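Requesting an Official Transcript from Messina College

Last updated 2026-03-12

These steps apply to former students of Messina College and to students of the two schools that merged into it, Zerberg Teachers' Institute and the Fokitz School of Commerce. Current students should use the Records tab in their student account.

Before you start

You will need your student number, the name you were enrolled under, and your last year of attendance. Student numbers issued before the merger have a letter prefix (Z or F). Enter the prefix without a space or hyphen. If you do not know your number, leave the field blank and fill in your date of birth. The search takes longer without a number.

Check your account for holds. Unpaid library fines and unreturned lab equipment block a transcript. Tuition balances under 60 dollars do not.

Step 1. Create a Pledska login

Transcript orders are handled through the Pledska records portal. Select Former Student, then Register. Use a personal email address. Addresses issued by the college stop working after graduation, and the confirmation link expires in 60 minutes.

Step 2. Choose the transcript type

Electronic: a signed PDF sent to the address you enter. Most graduate schools accept it.
Paper: printed on security paper and mailed in a sealed envelope. An opened envelope is not official.
Archive copy: a certified scan of the original ledger page. Zerberg records were kept by hand in bound ledgers, and any student who left before the merger will receive this type.

Step 3. Enter the recipient

Type the full name of the receiving school and the office, such as Graduate Admissions. If the school gave you an application number, put it in the Reference field. Notes to the recipient are limited to 800 characters.

Step 4. Attach forms

Some licensing boards require their own cover form. Upload it as a PDF. The portal rejects files larger than 2,000 KB without showing an error, so look for the file name under Attachments before you continue.

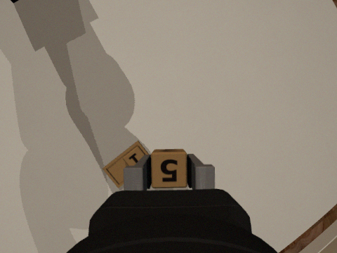 Step 5. Sign and submit

Type your name exactly as it appears at the top of the form. Save the order number shown on the last screen.

Processing times

Electronic orders are sent in two business days. Paper orders leave the office once a week. Archive copies are pulled by hand and take longer in February, when most application deadlines fall.

Corrections

To report a wrong grade, course title, or degree date, write to Itsuki Honda, Office of the Registrar, and include your order number. Name changes need a copy of the court order or marriage certificate. The original name stays on archive copies.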